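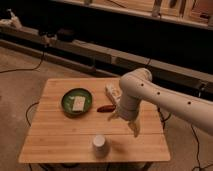 Side table with the green bowl, paper cup and bits on it, carpet end of the room.

# Minutes – Sunday, 2.15 pm

Present: Zdzisław Sadowski (chair), Petra, Colm, Anjali, Maureen, Tobias (from item 3), me (taking notes).
Apologies: Fran, the Hendersons.

## 1. Last minutes

Agreed. One change – it was Colm who had the spare key, not Tobias. Colm still has it. To bring it next time.

## 2. The side table

Long item. Zdzisław wants the small square table kept for the play kitchen corner. Petra would like something lower. Went back and forth.

For keeping: top is a nice light colour, stripes hide the marks, two people can lift it, already paid for. Against: square corners at toddler head height. Maureen said pads. Petra said pads came off the last one inside a week and one ended up in a mouth.

Anjali had looked up two others. The Wirka round one and a folding one from Aseo. Wirka is nicer but 2,856 with the stools and they don't sell it without the stools. Aseo one is 1,192, delivery extra, and Colm has used one elsewhere and says the legs wander.

Decided: keep what we have. Proper screw-on corner guards, not stick-on. Colm to fit.

Side discussion re whether it should stand on the carpet at all. Carpet is beige and things get spilt. Maureen for moving it onto the hard floor by the sink, Petra against – cold for sitting, and the little ones sit. Wipeable mat suggested. Anjali to measure up before anyone buys a mat. (We've done it the other way round before.)

**Action:** Colm – corner guards. Anjali – measure for mat.

## 3. Bowls, cups and pretend food

Tobias arrived.

Green bowl stays, everyone likes it. Good wide shape, low enough for the under-threes to get things in and out of. Maureen asked if there could be another the same. Zdzisław thinks it came from a box of odds and ends and there is no chance of matching it. Any dark one will do.

Paper cups. Petra wants them gone – they get chewed and squashed and she's forever picking bits out of the carpet. Tobias pointed out they cost next to nothing and the children like stacking them. Compromise: paper cups for the older group only, something tougher for the younger ones. Kozłowski do a plain beaker set, Anjali has seen it, price not known.

Pretend food. We are low. The reddish-brown one came up again, is it a sausage or a chilli. Petra has been calling it a sausage all term, Maureen says chilli. Left as sausage for the purposes of the list. The pale block does as butter or cheese depending who's playing. Agreed it doesn't matter and children sort it out themselves.

Question of size. Anything small enough to go in a mouth to be kept on the high shelf for younger group. Petra to go thruogh the box and pull out anything doubtful. Maureen to help if it is a morning.

Zdzisław offered to make a few wooden pieces, bread and a fish. Accepted with thanks. He asked for no deadline. Given June.

**Action:** Petra – go through food box. Anjali – beaker price. Zdzisław – bread, fish.

## 4. Cables

Black cables across the carpet near the table. Maureen raised, says she has mentioned it before. Checked – she has.

Want them along the wall or under cover before the next under-threes session. Tobias has used the Grikix floor strip at work and says it lies flat and doesn't curl. Petra worried about an edge on carpet, buggy wheels. Tobias to bring a length in so we can try it.

Until then: nothing with small children at that end unless the cables are up. Zdzisław to put a note on the door.

**Action:** Tobias – sample strip. Zdzisław – door note.

## 5. The long cabinet and the shelf

Things being left on top of the dark cabinet again. Rule was agreed in the winter, top to be clear at the end of every session. Not happening. Colm thinks people don't know where else to put stuff and he has a point – lower cupboards are full of old paper.

Old paper: sort, keep the sugar paper and the good card, the rest to recycling. Maureen wants it kept for the older group's junk modelling. Told she can have one box. One.

Shelf is hard to see into, poor light back there, so things go up and never come down again. Ideas:

- clip-on lamp (Colm has one at home, needs a bulb)
- see-through boxes, labels on the front
- wooden things one end and everything else at the other

All three agreed, boxes depending on money. Labels with a drawing as well as words so the children can help put away. Anjali will draw, says she can't do horses. No horses needed as far as we know.

**Action:** Colm – lamp. Anjali – labels. Maureen – one box of paper, rest out.

## 6. Money

500 set aside for the corner for the year. Nothing spent from it yet. Zdzisław proposed up to 99 for see-through boxes and lids, seconded Tobias, all in favour. Guards and mat out of the same pot, bring receipts. No receipts no money, same as always.

Petra asked if the 500 could be topped up from the cake sale. Not decided. Need Fran for that one.

## 7. Tidying rota

Current rota has run out. New one below till the summer break.

| Week | Set up | Clear away |
|---|---|---|
| First | Petra | Colm |
| Second | Maureen | Tobias |
| Third | Anjali | Zdzisław |
| Fourth | Colm | Petra |

Then round again. Swaps between yourselves but tell Zdzisław.

Clear away means: bowl and cups washed and dried, food back in the box, table wiped, cabinet top clear, carpet swept over. Hoover is slow to start, press twice. Tobias asked where the hoover bags are. Bottom cupboard behind the old paper, see item 5.

## 8. AOB

- Tea towels. Down to two. Please bring any you don't want, clean.
- Window catch still stiff. Colm has oiled it, says it wants replacing. Carried over.
- Maureen asked if older group could use the play kitchen for their shop game. Yes so long as the food goes back in the right box after.
- Someone has left a child's grey cardigan, name tape unreadable. On the hook by the door.
- Petra asked for meetings to start on time. Noted. Tobias apologised.

Closed 3.40 pm. Next one same place, Zdzisław to send round the date. Anjali bringing biscuits, Colm the key.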